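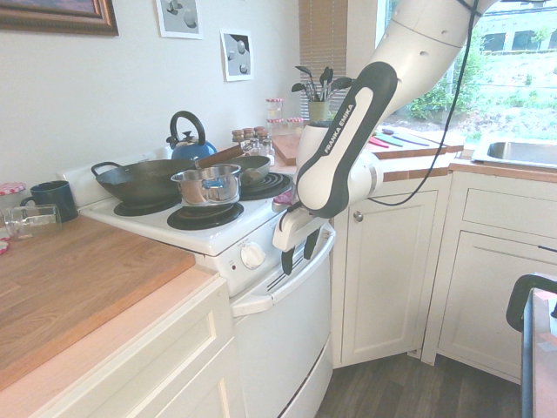 図1 コイル式の電気コンロと鍋類

4. 結果と考察

4.1 余熱の利用

コイル式の電気コンロは、通電を切った後も加熱部がしばらく熱を保つ。図1に示した型のコンロを使う世帯に調理の手順を尋ねたところ、この余熱の扱いには世帯ごとに大きな差があった。同じ集合住宅に住み、同じ型の設備を使っている場合でも、余熱を調理の一部として組み込んでいる回答者と、まったく意識していない回答者に分かれる。前者に多かったのは、乾物の戻し、米の蒸らし、煮豆の仕上げである。後者では、沸騰したところで鍋を流しの脇へ移すという手順が目立った。

調査地のオルダーレ（Ordale）では、賃貸住宅の多くに備え付けの電気コンロがあり、借り手が機種を選ぶことはほとんどない。ガスを使っていた地域から転入した回答者は、入居後の数か月を「火加減が遅れてくる時期」と表現することが多かった。弱めたつもりでも鍋の中は煮立ち続け、強めたつもりでもなかなか温度が上がらない。この遅れに慣れるまでの間に献立が変わったという回答があり、具体的には卵料理と牛乳を使う料理が減り、汁物と煮込みが増えている。

慣れた後の対処は二つの型に整理できる。一つは、つまみの操作を早めに行う方法である。沸騰の手前で目盛りを下げ、残りを余熱に任せる。もう一つは、二つの加熱部を高温用と低温用に分けておき、鍋のほうを動かす方法である。後者は加熱部が一つ余分に要るため、品数の多い食事では使いにくい。それでも炒め物の頻度が高い世帯では後者が選ばれやすかった。フライパンを持ち上げて火から離すというガスでの習慣が、隣の加熱部へ移すという動作に置き換わったものと考えられる。

4.2 鍋の底と加熱時間

回答者が所有する鍋の種類は、転入前の設備の影響を強く残していた。丸底や底の狭い鍋は、平らな加熱部との接触面が小さく、熱が伝わりにくい。それにもかかわらず、買い替えた世帯は少数にとどまった。理由として挙がったのは費用よりも、重さと深さに手が慣れていることである。ある回答者は、平底の鍋を新たに購入した後も、野菜を炒めるときだけは古い鍋に戻すと述べている。

底の反りも問題となる。薄手の鍋は繰り返しの加熱で中央が浮き、接触が周縁だけになる。回答者の多くは反りに気づいておらず、湯が沸くまでの時間が延びたことをコンロの劣化と受け止めていた。管理会社への修理依頼の記録を見ると、「火力が弱い」という訴えのうち、訪問時に加熱部の異常が見つからなかったものが相当数含まれる。点検を担当するデンディス（Dendis）の作業票には、鍋を取り替えて再度試すよう助言したという記載が繰り返し現れる。

湯沸かしの時間については、水500 mLを共通の条件とし、各世帯で普段使っている鍋を用いて計測を依頼した。計測は一世帯につき3回とし、室温に戻した鍋から始めることとした。ふたの有無は指定せず、普段どおりとしている。このため、得られた値は器具の性能を示すものとしては扱えず、あくまで日常の使い方を反映した所要時間である。

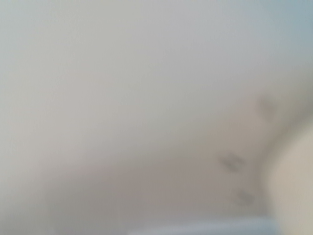

ふたを使わない世帯では、値のばらつきが大きかった。ふたの有無に次いで影響が認められたのは、鍋の径と加熱部の径の組み合わせである。小さい鍋を大きい加熱部に載せる例が多く、とくに手前側の加熱部が大きい機種で顕著であった。奥の加熱部へ腕を伸ばすことを避けるため、鍋の大きさにかかわらず手前が使われる。Paivaは台所作業の観察にもとづき、加熱部の選択は熱の条件よりも体の位置で決まるとしているが、本調査の結果もこれと矛盾しない。

ただし、手前を避けるという回答も一定数あった。幼児のいる世帯では、取っ手に手が届くことを心配して奥の加熱部を優先している。この場合、手前は配膳を待つ鍋や、使い終えた鍋の仮置きに充てられていた。

4.3 コンロの上に置かれるもの

調理をしていない時間にも、コンロの上に鍋を置いたままにする世帯は多い。収納場所の不足が主な理由であるが、それだけでは説明できない例もある。流し台の下に十分な空きがあっても、毎日使う鍋は出したままにされていた。回答者はこれを「片づけていない」とは考えておらず、定位置がコンロの上であるという認識を持っている。収納の空きと鍋の置き場所との間に、はっきりした対応は見られなかった。

El-Sayedは、狭い台所における作業面の不足を論じる中で、コンロの天板が第二の調理台として使われることを指摘した。本調査でも、まな板を加熱部に渡して使うという回答が得られている。余熱の残る加熱部に木や樹脂のものを置くことは危険を伴うが、回答者の多くは、手をかざして熱を確かめるという自分なりの手順を持っていた。通電表示灯を頼りにすると答えた世帯は少ない。表示灯は通電の有無を示すのみで、加熱部の温度を示さない機種が多く、消灯後に触れて軽いやけどをした経験が、その理由として語られた。

置かれる鍋の数と、調理にかかる時間との関係も検討した。鍋を出したままにしている世帯では、調理を始める前に鍋を動かす手間が生じる。一方で、鍋を取り出す手間は省かれる。聞き取りの範囲では両者は相殺されており、食事の支度に要する時間全体に目立った差はなかった。差が現れたのは掃除の頻度である。鍋を出したままにする世帯では、天板を拭く間隔が長い。煮こぼれが加熱部の受け皿にたまり、次の使用時に焦げて臭いを出すという訴えも、この群に集中していた。

受け皿の清掃については、取り外せることを知らない回答者がいた。賃貸住宅では取扱説明書が入居者に渡っていないことが多く、前の入居者が敷いたアルミ箔がそのまま残されている例も聞かれた。ツュルヒャー（Zürcher）地区の管理組合では、入居時に受け皿を交換し、その代金として3,000円を入居者に請求している。この運用に対する不満は少なく、むしろ受け皿が交換部品であることを知るきっかけになったという声があった。

4.4 電力消費に対する認識

回答者の多くは、電気コンロを家庭内で最も電力を使う機器の一つと見なしていた。しかし、節約のために調理方法を変えたという世帯は少ない。節約の対象として先に挙がるのは暖房と給湯であり、調理は最後に回される。聞き取りを行った11月は暖房の使用が始まる時期にあたり、この点が回答に影響した可能性がある。

余熱を利用している世帯でも、その動機は節電に限られない。煮崩れを防ぐ、焦げつきを避ける、その場を離れられる、といった理由が先に語られ、電気代への言及は調査者が尋ねて初めて出ることが多かった。Cundamumの節電手引きは余熱の利用を費用の面から勧めているが、手引きを読んだことのある回答者のうち、それを理由に手順を変えた者は少なかった。味や手間の面から説明したほうが受け入れられやすいと思われる。

通電を切る時点は、多くの世帯で調理の終わる2分ほど前であった。これより早く切る世帯は、厚手の鍋を使っている場合に限られる。薄手の鍋では余熱だけで温度を保つことが難しく、早く切って失敗した経験から、最後まで通電する手順に戻した例があった。鍋の厚みと余熱の利用とは切り離して論じることができず、利用を勧める際には手持ちの鍋を確認する必要がある。

4.5 本調査の限界

対象は備え付けの電気コンロを使う賃貸世帯に限られており、持ち家の世帯や、ガラス天板の機種を使う世帯は含まない。計測は回答者自身が行ったもので、沸騰の判定に個人差がある。泡が出始めた時点を沸騰とした者と、全体が煮立つまで待った者が混在しており、世帯間の比較には注意を要する。加えて、鍋の底の反りは聞き取りと目視によって判断したもので、寸法の測定は行っていない。季節による水温の違いも考慮しておらず、夏季の計測は今後の課題として残されている。

関連する論文
・賃貸集合住宅における備え付け設備の更新と入居者の費用負担
・狭小な台所の作業面と配膳動作
・平底鍋と丸底鍋の使い分けに関する聞き取り調査
・煮込み料理の余熱調理と鍋の厚み
・転入世帯における献立の変化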